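Sunday, June 25, 2023

Porch, second coffee, feet up on the cooler because the ottoman is still at Mom's.

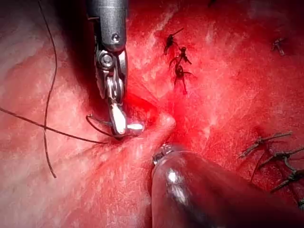 Morning

Slept till almost nine, which I haven't done since we moved to Fillham. The birds gave up on waking me and so did the dog. I came out here with the plan of writing up the whole garden mess while it's fresh, and then I spent half an hour looking at the garden instead of writing about it, so let's go.

The tomatoes. Okay. I put in two kinds this year, the little yellow ones I always do and then the big ugly ribbed ones that Shirley Nguyen talked me into at the plant swap back in May. She swore up and down they'd be the best sandwich tomato I ever ate. Maybe so! But they are growing like they have somewhere to be, and the cages I bought are a joke. One of them was flat on its face Friday morning with the plant still inside it, like a kid who fell asleep in a high chair. I've got it propped up with a broom handle and some old pantyhose and it looks terrible from the street. I don't care. (I care a little.)

The yellow ones have flowers and a few green marbles on them already. Last year I didn't pick one until after the Fourth, so I'm feeling pretty good about it.

Beans are beans. They climbed the strings, they're fine, I have nothing to say about the beans.

The zucchini, though. I had powdery mildew on it by the first week of summer, which seems rude. I cut off the worst leaves and sprayed with the milk and water thing, and now that side of the yard smells like the bottom of a lunchbox. Dad says just pull it up and buy zucchini for 99 cents like a normal person. Dad also has not grown so much as a radish since 1988, so.

Afternoon

Drove over to Tapia to look at a rain barrel somebody was selling. It's a nice little town, I forget how close it is. The barrel turned out to have a crack down one side that was definitely not in the ad, and the man kept patting it and telling me it would "swell shut." It's plastic! What's going to swell? I said no thank you and he looked so let down that I bought a hose reel off him for 17 dollars. I don't need a hose reel. It's in the trunk and that's where it'll live for a while.

Stopped for a peach shake on the way back and drank the whole thing in the parking lot with the windows down. Best part of the day, easily.

It hit 100 on the bank sign when I came through downtown. I don't trust that sign but I believed it today. Everything out back was drooping when I got home, even the mint, and I didn't think you could hurt mint. I know you're not supposed to water in the heat of the day. I watered in the heat of the day. I stood there in my flip-flops and soaked the roots and said sorry to each one.

Then I cleaned out the shed, or started to. Got as far as the shelf with the seed packets and sat down on an upside-down bucket and that was the end of that. I found the Wornolska cucumber seeds I paid too much for in November when I was cold and bored and would've bought anything with a leaf on the front. Never planted them! There's still time if I do it this week. The packet says full sun and a trellis. I've got the full sun. I could run strings off the back fence if I ask next door first, their side gets painted every spring and they're particular about it.

Also in the shed: three left gloves, no right ones. A trowel I accused my sister of taking. Have to call her.

Night

Shirley came by after supper with a jar of her pickled radishes and we walked the beds with a flashlight hunting slugs. She's ruthless. I kept flinging mine over by the compost and she said they'd be back before I was in my pajamas. She thinks the big tomatoes need pruning way down low, all the bottom leaves off, and she did the first plant for me before I could get nervous about it. It looks so bare. I'm supposed to do the rest tomorrow before it gets hot.

She wants me to go in with her on a table at the Preketti market in August. I said what would I even sell, mildew? She said basil, and herb bunches with a ribbon on. I could do that. I've got more basil than any one person should. I'd need a tablecloth and some kind of sign, and a cash box, and to not be shy for four hours, so I told her I'd think about it and I guess this is me thinking about it.

Mosquitoes finally ran me in. Six bites on one ankle, none on the other.

To do: stakes (real ones), twine, call sis re: trowel, cucumbers in by Wednesday, get ottoman.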